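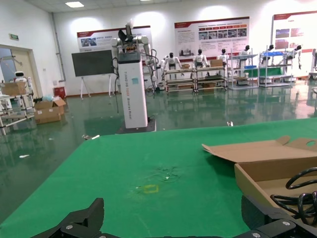

The Drernberg gripper fault was a failure in the control software of two-finger grippers used at the Whitfield robotics laboratory. It was first recorded on 6/28/21, when a gripper closed without a command during a tabletop placement test. Technician Ghassan Mansour was clearing the table and bruised 2 fingers.

An inquiry led by Rafferty Escobedo found that the controller, a Terberg unit, repeated its last close command after a dropped connection. The fault appeared in 3 of 80 repeat trials – all after a signal loss of more than 18 milliseconds. A software update in July made the gripper hold its position until an operator reset it.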